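Fusell Street repair night gets a bigger room and a longer evening

If you've ever stood in line on the stairs of the old Pacheco building with a dead toaster under your arm, I have good news for you. The monthly repair night is moving downstairs in March, into the big ground-floor room that used to be the Bunari carpet store, and it's staying open until 9 p.m.

I stopped by this week to hear about the move and came home with a working radio, so I may be a little biased.

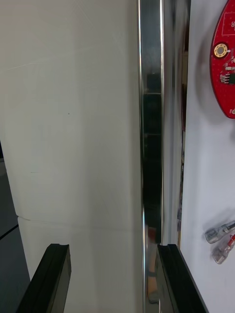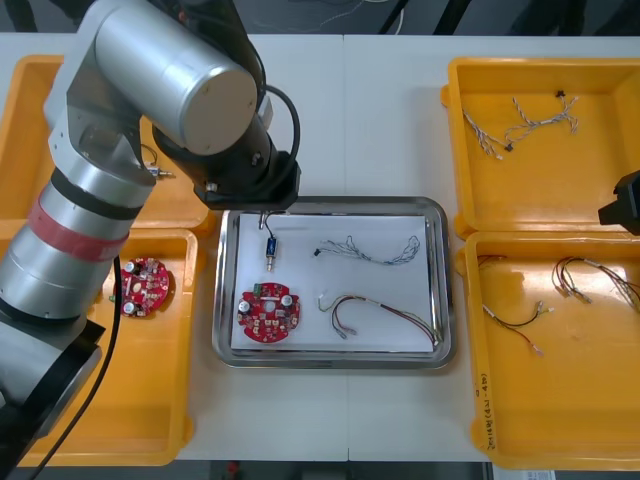
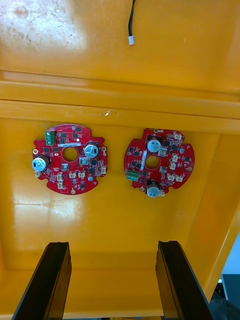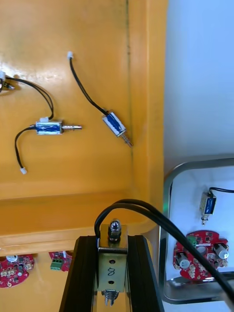
What's changing

The doors will open at 5 p.m. instead of 6, and there will be 16 repair tables, up from the nine they can squeeze in upstairs (if you've been up there you know that nine is already pushing it). Sewing and mending get their own corner by the front windows, where the light is better. Bikes go out back under the awning – bring a jacket!

The sign-in is changing too. You'll get a number at the door and you can go sit down, or walk over to Soton Bakery for a coffee, and they'll text you when your table is ready. I can't tell you how happy this makes me. Last winter I waited most of an evening with a floor lamp and made friends with everybody on the second-floor landing, which was nice, but my knees remember it.

You can bring two items per visit. Microwaves are still a no, and so is anything that runs on gas.

Who's paying for it

Mojtaba Karimi started the repair night with three friends and a borrowed folding table, and he still does most of the lamps himself. He told me the new lease was the scary part. A pancake breakfast and a raffle in the fall brought in $2,387, enough for the deposit and new extension cords, and the landlord is letting them have the first 2 months at half rent.

"I thought we'd get turned down," he said. "I had a whole speech ready and I didn't get to use it."

Repairs are still free. There's a jar by the door if you want to chip in for parts, and they'll tell you up front if yours needs something ordered.

What they need

Mostly people who can sew. They have plenty of folks for small appliances and only two for zippers and hems, and zippers are what everyone brings once the coats come out. Chairs would help as well, the plain stacking kind. You can drop them off at the side entrance any afternoon before 4 p.m., but please knock first, the bell doesn't work. Yes, I asked. It's on the list.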